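Broderon Bench Top, Plank Pattern

Laminate work surface for benches, desks and equipment tables
Supplied by Durnham Workroom Fittings, Skembridge depot

Product summary

The Broderon is a flat, square-edged work surface for indoor use. It is sold as a top only or with the Vanhove steel underframe. The top has a chipboard core with a high-pressure laminate on the upper face and a plain balancing sheet on the lower face. All four edges are sealed at the factory.

The top is reversible end to end but not face to face. The balancing sheet is not a wear surface and must not be used as one.

Specification

Thickness: 39 mm
Weight, top only: 324 N per full-length panel
Core: chipboard, moisture-resistant grade
Edge: square, 2 mm lipping on all sides
Underframe fixings: 6 per long side, supplied
Finish: satin
Use: indoor, dry rooms

Finishes

Plain finishes are light grey, mid grey and off-white. The wood-grain finishes are printed in single-board and plank patterns. In the plank patterns the seams are part of the print and the surface is continuous, so there are no joints to collect dirt. Shade varies slightly between batches. Tops that will stand side by side should be placed on the same order. 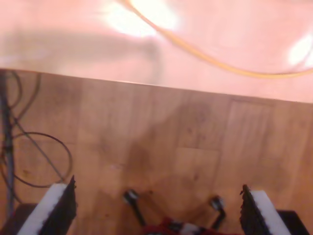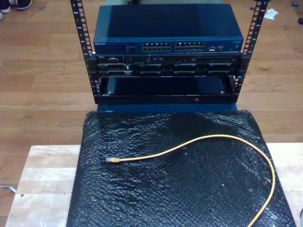
Loading

The stated load assumes the top is fixed to the Vanhove underframe at every fixing point and that the weight is spread over the surface. Heavy items on small feet should stand on a spreader plate. Place the plate over a cross rail where possible. Do not clamp a vice or press to an unsupported overhang.

If the top is fitted to a frame from another maker, the gap between cross rails must not exceed that of the Vanhove frame. The drawing is packed with the fixings.

Cutting and drilling

Tops may be cut on site with a fine-toothed blade. Cut with the laminate face up on a table saw and face down with a hand-held circular saw. Seal every cut edge before fitting, including the inside of cable holes. Internal corners must be drilled to a radius first. A square internal corner will crack.

Pilot holes are not pre-drilled in tops sold without an underframe. Set a depth stop before drilling from below.

Care

Wipe with a damp cloth and mild detergent, then dry. Remove ink and adhesive marks with methylated spirit on a white cloth. Scouring pads and abrasive creams will dull the satin finish and the damage cannot be polished out. Hot pans, heat guns and soldering irons must be kept off the surface.

Delivery

Full-length tops are delivered flat on a pallet to ground level only. The Skembridge depot sends out pallets every Wednesday. Cut-to-size orders are made to the dimensions given and cannot be returned unless faulty. Check both faces and all corners before signing, and store the top flat in the room where it will be used until it is fitted.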